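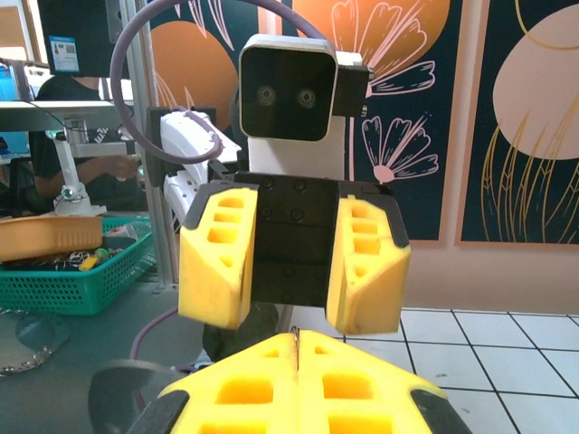

Keegan Vachon would have gone with one arm and called it done. Two means twice the cable and twice the things to zero, he told the Kilora build group in May, and he still thinks so.

Filed under: Makers & Workshops
Print | E-mail

The two-arm build at the Chisholm shared workshop is up and moving, Nikola Begović said. Foam fingers on both grippers, yellow, pockets cut into the faces so they give a little when they close. Purple cable, bought in bulk. 41 sessions so far, mostly evenings, mostly wiring.

Fingers are the part that wears. Begović has cut 7 sets and is still fiddling with the angle at the tips. Files will go up on the group page when he gets round to it - "not this week," he said.

Next job is reach. The arms have to work out past the table edge and down toward the tile without the two programs arguing over who goes first. Vachon is writing that bit, one arm or no. Speed is capped at 30 percent untill its sorted.
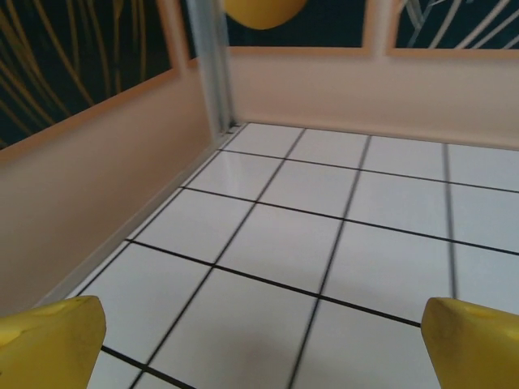

Open evening

Doors at 7, Drosham side entrance. Bring saftey glasses, the spare box is empty. Anyone with leftover foam sheet, Begović will take it - any color.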